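4.2 What people told me about their tables

I should say up front that I came to this project as a table person. I grew up doing homework at one, I wrote most of this paper at one, and when Holger Söderlund first suggested we study how families pick the surface they eat on, I said yes before he finished the sentence. So read this section with that in mind (the survey numbers in 4.1 are much calmer than I am).

The interviews were with 25 households in Joubert and Stodard, all of whom had bought a kitchen or dining table in the past six years. I did every one of them myself, usually in the kitchen, usually with coffee. I had a list of questions and I mostly stuck to it, except that people kept wanting to start with the old table, the one they got rid of. After the third interview I gave up and moved that question to the top.

Color came up first nearly every time, well ahead of price. I had expected the reverse, and so did our survey, where price sits at the top of the page. One woman in Stodard told me she had set a limit of $2,000, found a darker table she liked for a lot less, and still went over her limit for a pale one. "The dark one made the room feel like five o'clock in February," she said. I have thought about that line a lot! Her husband wanted the dark one, by the way, and still does.

Grain was harder to get at. People don't have many words for it. They said "busy" or "quiet," and two of them said "stripy," and after a while I started using those words back at them, which I know an interviewer isn't supposed to do. What helped was bringing sample boards. With a board in front of them, people traced the lines with a finger and talked much longer, and they often changed their minds about what they'd said ten minutes earlier. A busy board that got a frown on the way in would be the one they asked to keep.

Arched grain split the room more than anything else. Fans of it called it "the real wood look" (Figure 3 has a pale surface with this kind of figure in it). The people who disliked it found their eyes going back to the same spot all through dinner.

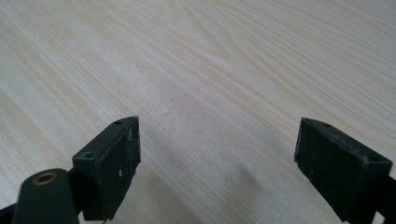
Figure 3. Pale blond wood with fine diagonal grain and a broad cathedral-like swirl.

Finish was the one place where nearly everybody agreed. They wanted smooth, they didn't want shiny, and they were scared of water rings. A retired teacher in Joubert owned 80 coasters and walked me through the good ones, and I let the recorder run because I was enjoying myself. She also gave me the best account I got of living with a scratch: furious for a week, then sort of fond of it. I coded that under "wear, accepted," and Holger coded it under "wear, regretted." We argued it out over lunch and left it in both, so the totals for wear in the next table add up to one more than you'd expect.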